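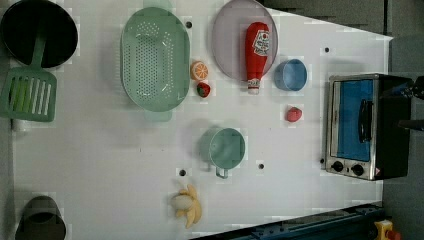

Chapter 6
Setting Out the Work Area

By now you have an arm that moves when told to and stops when told to. If it doesn't stop, go back to Chapter 5. Don't read on. The stop circuit comes first, always.

This chapter covers the table. Where things go, how far the arm can get to them, how you write it down so you can put it all back the same way on Sunday when somebody has borrowed the bench for a bike repair. It's dull work. Most of the failed builds we saw at the Hutley shared workshop failed here, and the builders spent weeks blaming the code.

What you need before starting:
Arm mounted and bolted, all bolts checked
Gripper fitted, fingers closing square
Masking tape, soft pencil, steel rule
A notebook. Paper. Phones get put down on the table and then they are an obstacle
Toy kitchen items or similar, light, cheap, nothing that breaks

6.1 Why toy food

Real fruit goes soft. Real mugs chip, and a full-size ceramic one is a poor first object for a gripper you built last month. Toy pieces weigh next to nothing and keep thier shape, so a bad grasp costs you a bounce on the floor and that's all. You also get a good spread of shapes. Round ones that roll. Long ones. Thin flat ones that lie close to the table, the hardest of the lot. Handles, which look easy and aren't.

Start with one object. Then three. The full spread comes in 6.5 and not before.

6.2 Reach

Arm reach on the data sheet is measured from the base to the flange, arm straight out. You will never work there. An arm at full stretch has no room left to turn its wrist. Draw your real limit as an arc, in pencil, 15 cm inside the paper one. Draw the near limit too. Things too close to the base are as bad as things too far, the elbow folds up and you lose the approach from above.
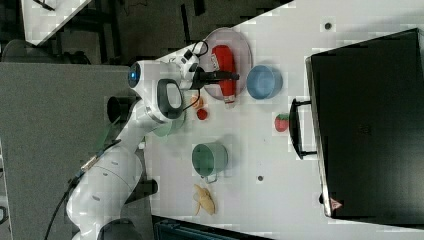 Cable slack is the other limit. Run the wrist through its whole turn by hand, power off, and watch the cable at every clip. If it goes tight anywhere, stop and re-clip. The Quinlan clips in the parts list are fine. The cheaper Etard ones let go after a few days of running, we went through a whole bag.

6.3 Marking positions

Pick a corner of the table as zero. Same corner every time. Measure everything from there in millimeters, long side first. If your top has threaded or drilled holes use one of them instead of the corner, a hole doesn't get sanded or knocked.

For each object write down:
Distance along
Distance across
Which way it points
Which face is up
What it is sitting on, if anything

That last one gets skipped. An item on a plate is higher than the same item on bare table, and the fingers come down too far. In our Hutley log there were 457 missed grasps over one October, and the plate height was wrong in most of them. We had 2,465 tries logged in total so this was a big share of the fixable ones.

6.4 The Zunley sheet

The Zunley sheet is just a grid, 12 columns, one row per object. A blank is at the back of the book. Fill it in before the run, not after. Afterward you will write down where you think things were and you will be wrong.

Excercise: lay out three objects, fill in the sheet, clear the table, have a partner put everything back from the sheet alone. Measure the diference. Anything over 15 mm, do it again.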